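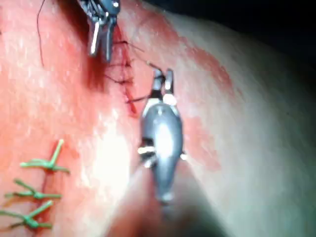 Figure 7.1 Closing a narrow incision with dark thread.

Print this chapter | E-mail this chapter
Reading time: 20 minutes with the exercises

Chapter 7
Bringing the Edges Together

The first thing I ever stitched was a banana. I'd been told to bring one to the Friday evening class at Grascombe, and I turned up with a lovely ripe yellow one, which was my first mistake (take a green one, the skin on a ripe banana tears if you so much as frown at it). By nine o'clock I had a row of stitches that looked like a badly laced boot, a sticky needle holder and a banana I didn't fancy eating. I was terribly proud of it all the same. I kept the skin on my windowsill until it went black.

I mention the banana partly to cheer you up. Chapters 5 and 6 were heavy going, I know, with all that business about clotting and the stages of healing, and you may be wondering when you get to hold something sharp. You get to now! By the end of this chapter you should be able to pick a sensible thread for a given job, load a needle, place a simple stitch on a practice pad and tie it off with a knot that stays put. You won't be quick. Please don't try to be quick.

Turn back to Figure 7.1 for a moment, and look at the thread before you look at anything else. It's very nearly black, and four stitches of it cross the red line of the cut. Dark thread is a kindness to the person doing the sewing. There's blood smeared over so much of the surface there, and a pale or clear thread would be far harder to follow. I was once given an undyed thread to practise with under a dim lamp and spent most of the session patting the pad with a fingertip, trying to find the end.

7.1 What a stitch is for

I used to think a stitch healed a wound. I suspect most people do. What a stitch does is hold two edges close to each other and keep them still while the body gets on with the job we looked at in Chapter 6. The thread is scaffolding. It carries the strain for a while, and then it is taken out, or it slowly breaks down in the tissue, depending on what it's made of.

Once you see it that way a lot of the rules stop feeling like rules. You want the edges touching along their whole length. You want them level, or turned up very slightly, so that raw surface meets raw surface. If an edge rolls inwards, you've brought two bits of outer skin together, and outer skin has no great wish to join up with itself. And you want all this with as little pull as you can manage, as tissue that's squeezed too hard doesn't get its blood supply and can die back under the thread.

That last point is the one I nag about most. Beginners pull. I pulled. There's something about tying a knot that makes you want to give it one last tug for luck, and on a shoelace it does no harm. On a wound it puckers the edges and leaves you with the little ladder of marks you've probably seen on somebody's old scar. Remember too that tissue around a fresh cut often swells over the next day or so, and a stitch that was snug when you tied it will be tighter by morning. The old saying on the wards is "approximate, don't strangulate", and you'll be sick of it by the end of the course.

7.2 Thread

Open the drawer in the skills room at Fendale and you'll find more kinds of thread than you'd see in a decent haberdasher's. Don't panic. You can sort nearly all of it with two questions.

Does it dissolve? Absorbable threads lose their strength and are broken down over weeks or months, so they're handy for deep layers that can't be got at again. Non-absorbable threads stay as they are. They're often used in skin, where someone can come along later and snip them out, and also in places where the strength is wanted for good.

Is it one strand or many? A single smooth strand (a monofilament, to give it its proper name) slides through tissue easily and gives germs fewer places to hide. It's also springy and has a memory, so it wants to go back to the curl it had in the packet, and its knots need more throws. A braided thread is soft, floppy and a pleasure to tie. The drawback is all those tiny gaps between the strands, which can harbour bacteria, and it drags a bit more on the way through.

Thickness is where everybody comes unstuck, me included. The numbering began sensibly, with bigger numbers for fatter thread. Then finer threads came along and had to go below nought, so they were labelled with more and more noughts: 2-0, 3-0, 4-0 and so on. The upshot is that a size 2 is thick and a 2-0 is a good deal thinner, and 6-0 is a wispy little thing you might see used on a face. I got this the wrong way round in my very first written test. Write it inside the cover of your notebook now.

7.3 The needle

Put your sewing box out of your mind. Surgical needles are mostly curved, and the thread is usually fixed into the blunt end at the factory, so there's no eye to squint at. The curve matters enormously, because the needle has to go down, across and up again in a small space, and you make it do so by rolling your wrist. If you shove a curved needle in a straight line it will bend, or tear its way out, or both.

Needle points come in a few shapes. A taper point is round and pushes tissue aside, and suits soft things such as bowel. A cutting point has sharp edges and gets through tough skin. You'll have both in your kit. Try each one on the same pad and you'll feel the difference straight away, much better than I can describe it!

Hold the needle in the jaws of the needle holder, a little over halfway back from the point. Too near the thread end and it wobbles, and that's also the weakest part. Too near the point and you've no needle left to work with. Never pick it up in your fingers to adjust it. Use the forceps, every single time, including when you're tired and it's only a practice pad and it's nearly time for the bus.

7.4 Where the stitches go

Spacing comes with practice, but there is a starting point. For a simple stitch in skin, try to go in as far from one edge as you come out from the other, and to the same depth on both sides. Uneven depth gives you a step, one edge riding over its neighbour, and you can feel it with a gloved finger even when it looks fine.

In Figure 7.1 the stitches cross the cut at intervals along its length, and you'll notice that the tails don't all lie the same way. The third has a longish one going off to the left, and the thread of the lowest trails to the right. Tails are worth thinking about. Leave them too short and the knot may work loose or be a misery to find on removal day. Leave them too long and they get caught up in the next stitch, and you'll end up tying your neighbour in by accident. I've done that more often than I care to say.

You can start a straight cut at one end and work along, or put the first stitch in the middle and keep halving the gaps. I like halving for anything long, as it stops me arriving at the far end with more skin on one side than the other (dressmakers will know the feeling). For something short, just start at the end and go.

7.5 How much practice?

Lots, I'm afraid. When I was learning I kept a tally in the back of a diary, one pencil stroke a stitch, and by August it stood at 3,477. I'd say I stopped dreading the knots somewhere near 2,000. Some of you will get there far sooner, and I shall be jealous.

We use the Ukis pad in the exercises that follow, the one with three layers, but any layered pad will do. Keep it from sliding with a damp cloth underneath. Sit down, get your forearms on the table, and move the lamp until your own hands aren't throwing a shadow over the work. If you're in the Sampaio room, take a bench by the window if you can get one.

Before you begin

Have ready: your pad, needle holder, toothed forceps, scissors, a packet of 3-0 non-absorbable thread and a sharps box within reach. Draw a straight line on the pad with a pen before you cut. Read Exercise 7A all the way to the end, then read it again with the instruments in your hands and no needle loaded, going through the wrist movement. You'll feel silly. Do it anyway.

Exercise 7A starts overleaf.

Contact us | Copyright Grascombe Skills Texts. All rights reserved. | Back to top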